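16/02/2024
Peat core notebook, Gerside bog

Second batch of cores from the Gerside transect, taken on the north side of the drainage ditch. 21 sections logged in, 19 usable. The other two had slumped in the tube and the depth marks could not be trusted, so they are struck from the sheet and kept in the cold store under the old labels.

Loss on ignition run overnight in the Fasum furnace. Crucibles weighed before and after on the small balance. The large balance is drifting again and should not be used for anything under a gram until it has been recalibrated. Bulk density for the upper sections is higher than in the June batch. Could be compaction from the corer, could be real drying near the ditch. Cannot separate the two with what we have.

Water table loggers: 3 on site, 2 downloaded. The third returned a file with a header and no readings. Battery voltage was fine. Will swap the cable before blaming the logger.

Carbon stock per square metre is worked out with the Dimitrov sheet, version with the corrected ash column. Anyone still on the earlier version will get values that are too high in the bottom sections, where the mineral content climbs. Please delete local copies.

Methane chambers not sampled. Wind too strong to seat the lids on the collars and the septa need replacing anyway. 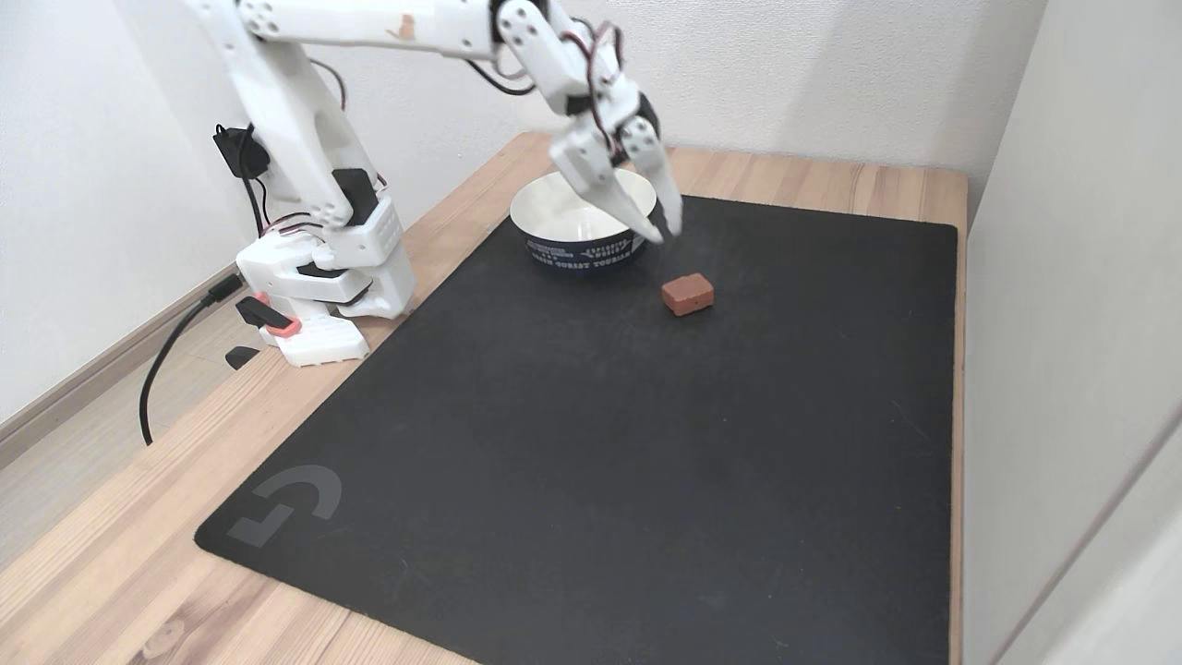

Jiltis Peatland Carbon Group

Still open from last time: the ditch-side collars sit proud of the surface by more than they did at installation. Either the peat has dropped or the collars have lifted. Need a level run from the fixed post to settle it. If the surface has gone down, the depth zero for this batch has to be shifted before it is compared with June.

To do: rerun the duplicate crucibles, order septa, relabel shelf in cold store, level run on next visit. Raw weights are in the shared folder, not yet checked by a second person.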